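Samstag, 2. April 2022

Sie redet schnell, lacht viel und springt beim Erzählen ständig auf. Die Leiterin des Kneipenchors Prutetti hatte nach zwei stillen Wintern mit einer Handvoll Leute gerechnet, im Dezember standen dann 32 Sänger auf der Matte. »Und was für welche! Die Jüngste ist neunzehn, der Älteste hat mit 47 Jahren Bergwerk in den Knochen einen Bass, da wackelt das Bierglas.«

Notenlesen muss keiner können. Geprobt wird nach Gehör, Zeile für Zeile, bis es vierstimmig klingt (oder fast). »Beim polnischen Wiegenlied haben wir 4 Abende nur an den Vokalen gesessen, und ich hätte noch einen fünften drangehängt!«

Ob sie Lampenfieber hat? »Furchtbar. Vor dem Auftritt in Jostcombe habe ich meine Stimmgabel in den Kühlschrank gelegt.« Gesungen haben sie trotzdem, mit zwei Zugaben. Im Sommer wollen sie nach Kenum, das Programm steht schon: 44 Minuten, ohne Pause, und am Schluss der Kanon, bei dem alle durch den Saal laufen.
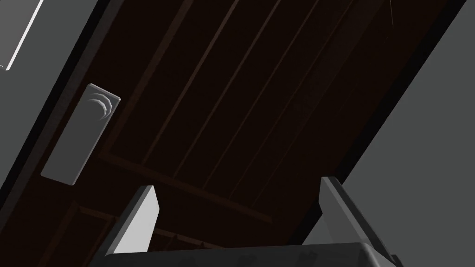
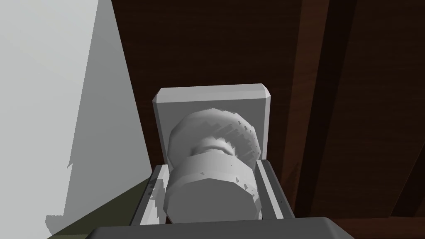
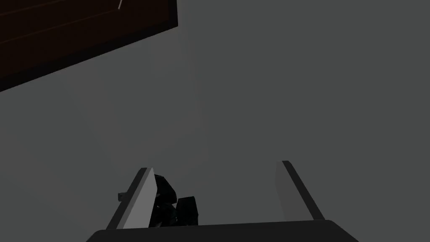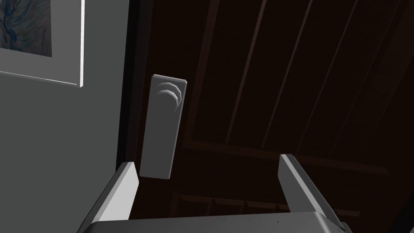

*Letztes Bild: gerahmtes Bild in Dunkelblau und Schiefergrau an grauer Wand.*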